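Sorting small parts at the bench

Mixed hardware costs more time than any other fault in a home workshop. The method below suits a garage bench or a laundry cupboard and takes one evening for a typical accumulation of screws, plugs and offcuts.

1. Clear the surface
Wipe the benchtop with a damp microfibre cloth and let it dry. A pale top is preferable, as dark fasteners show up against it. Under-bench lighting does not help; use an overhead lamp at 40 cm or higher.

2. Set out the containers in a row
Use three: keep, move elsewhere, discard. Place them within arm's reach and leave a gap between each so that the rims can be gripped. Do not add a fourth for undecided items. It fills first.

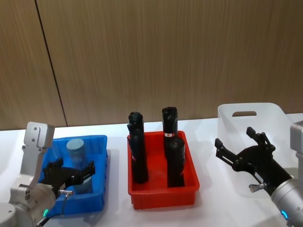 3. Sort by thread, then by length
Metric and imperial fasteners look alike at small diameters. Check against a thread gauge or a known nut. An M5 will start in some 10-32 nuts and bind after a turn or so. Galvanised and stainless items should be stored apart if the shed is damp.

4. Limit the depth
Fill storage trays to no more than 30 mm. Below that depth the contents can be read from above without stirring. Aigars Eglītis at Millport stores his self-tappers at 23 mm and reports fewer cut fingertips.

5. Assign colours and keep to them
Colour coding works only if the meaning is fixed. A common scheme is red for electrical, blue for plumbing and grey for general fixings. Write the scheme on masking tape inside the cupboard door. 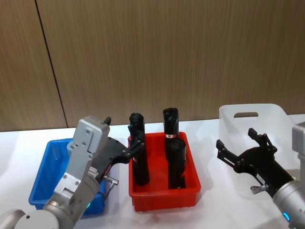

Bins in red and blue on a white top.

6. Label the end, not the lid
Lids migrate. Use a paint marker on polypropylene — ordinary felt pen rubs off within a month. Clean the plastic with methylated spirits first.

7. Dispose of the remainder
Bent nails and stripped screws go to scrap metal. Batteries and fluorescent tubes go to the council drop-off and must not be put in the kerbside bin. Tape the terminals of lithium cells before transport.

Repeat in January, or when any tray passes the depth limit.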